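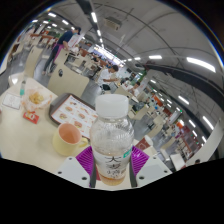 Can a machine clear a cafeteria table yet?

Under supervision and at a slow pace, one can manage part of the job. The systems demonstrated to our delegation lifted single items reliably but needed staff help with mixed tables.

The delegation visited the Plutason test centre at Jostberg on August 5, 2023. The morning was given to the Clolent program, which studies table clearing, tray return and shelf restocking. According to the centre's summary, the May trials comprised 631 attempted pick-ups, of which 158 required a staff member to step in. Most of these involved soft packaging or items standing too close together.

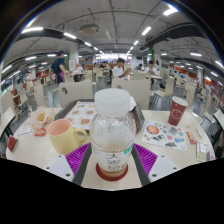 Table clearing was discussed at greater length than any other chore. Plutason staff explained that a rigid container in the open is now a routine task, while the sorting that follows remains difficult. A clear bottle with a little liquid left in it must be kept upright and emptied before recycling, whereas a mug goes back to the kitchen and a paper cup goes elsewhere again. A sheet of stickers beside the cup raises a further question, as a cleaner would probably ask before throwing it out.

The afternoon session covered the Wallner shelf unit, which restocked 100 cartons of uniform size with 2 stoppages. Members noted that the cartons had been squared up beforehand by hand.

The delegation recommends that member sites defer any purchase for dining areas. Restocking of uniform goods may be considered for a limited trial, subject to a written labour and safety assessment. Copies of the centre's trial summary are available from the secretariat on request.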